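Karthik Pramanik owns 2 desks and trusts neither of them. The first, a secondhand Rowlands, came with a drawer that has never closed. The second is the light wooden table where he does his real work, which for the past year has meant writing a column on household order for Tiltura.

"People assume I'm tidy," he says, moving a sandwich off a chair so I can sit. "I'm interested in tidy. It's like being interested in the moon."

He has written 63 columns, and the one that drew the most mail was about pen cups. Readers sent in 221 letters, most of them confessions: thermometers, chopsticks, a single knitting needle, one tooth. Arif Uddin, his editor, wanted to cut the piece to 300 words. "Arif keeps his pens in his jacket," Pramanik says. "He has no stake in this."

His theory is that a pen cup holds pens for a week at most. After that it takes whatever is long, thin and homeless.

"You need somewhere to put a thing with a handle. You look around. There's the cup. It never says no."

I ask whether he fights it. He did in September, when he bought a set of labeled trays and kept them up for nine days. The trays now hold mail.
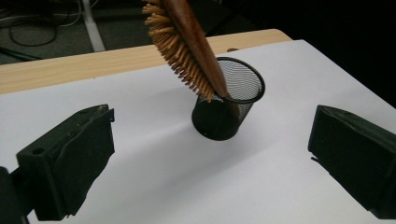

*Hairbrush in a wire-mesh pen cup, bristles at the rim.*

"A brush belongs in the bathroom, I know that," he says. "But I don't take video calls in the bathroom."

And the pens? He pats his shirt pocket, then the other one, and asks if he can borrow mine.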